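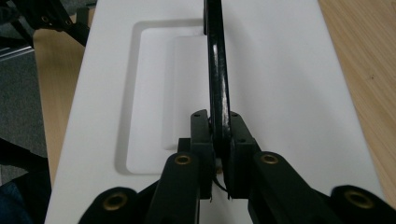 Plister Support — Case history
Product: Plister hand-held gripper kit, printed version, evaluation unit
Customer: Bitlow
Opened by: Eilidh MacKinnon
Assigned to: Angus Tosh
Priority: normal
Status: closed, with one item passed to documentation

10/15/20 — Opened by customer

We have the kit on evaluation and are deciding between it and the Dikov unit. Most of the work goes well. The problem is with thin round parts. When we hold a glossy black rod upright and lower it toward a recess in a white plastic board, the rod turns between the pads. It does not drop. It rotates about its own axis, and sometimes the lower end swings toward one side as the board is approached.

Flat parts of similar weight hold without trouble. Firmware is the version the kit shipped with. Pads are the originals. We have not opened the linkage.

Questions:
1. Is this expected with the stock pads?
2. Is there a setting for closing force on the hand-held version?
3. Do the pads need to be parallel at contact? Ours are not quite. The right one sits angled slightly outward.

Reply — Angus Tosh

Thank you for the clear report. Answers in order.

1. Some rotation is expected. The stock pads are flat blocks, and a round rod touches each of them along a line. A smooth finish makes it worse.

2. No. Closing force on the hand-held version comes from the trigger. The force value in the settings menu applies to the arm-mounted version only and has no effect on yours. The menu should hide it and does not. I have noted that.

3. A small angle is normal when the fingers are open. At contact with a thin part the inner faces should be close to parallel. If one is still angled out under full trigger, check the linkage before changing anything else.

Please do the following and report back:
— Remove any part from the gripper and set the tool down.
— Close the trigger fully and hold it.
— Look between the pads from above. The gap should be even from front to back.
— Release, then move each outer linkage piece by hand. There should be no click.
— Check that the screws in the brass inserts are seated. Do not tighten past the stop. The inserts are set in printed plastic and will pull out.
— Wipe both pad faces with a dry lint-free cloth. No alcohol.

Reply — Eilidh MacKinnon

Done. The gap was wider at the front. There was a faint click on the right outer piece and none on the left. One screw on the right took a quarter turn before the stop. After that the click was gone and the gap looked even.

The pads had fibers on them at the lower edge. Wiped as instructed. A few remain where they seem to be caught in the pad material. Should these be trimmed?

Repeated the rod test 20 times. It rotated in 3 of them. Before the change it was more than half, but I did not keep a proper tally, so treat that as an impression.

Reply — Angus Tosh

Leave the fibers unless they reach the gripping face. Trimming with a blade tends to nick the edge.

For the remaining cases I would fit the grooved pads (set Pringle, size 2). The groove gives a second line of contact on each side. They are less suitable for flat parts, so keep the stock set. Changing pads takes around five minutes. Route the cable between the fingers as before, with enough slack for full opening, and check that it does not touch the part. Sent today at no charge.

Reply — Eilidh MacKinnon

Pads fitted. Same test, same rod, same board, no rotation. Flat parts are worse, as you said. We would like one pad that does both, and that will be in our review as a minus. The missing linkage check in the quick start guide will be there too.

Internal note — Angus Tosh

Cause: loose screw at right outer linkage, plus stock pad geometry on round parts. Linkage check to be added to the quick start guide, page 3. Menu fault logged separately. Closed with customer agreement.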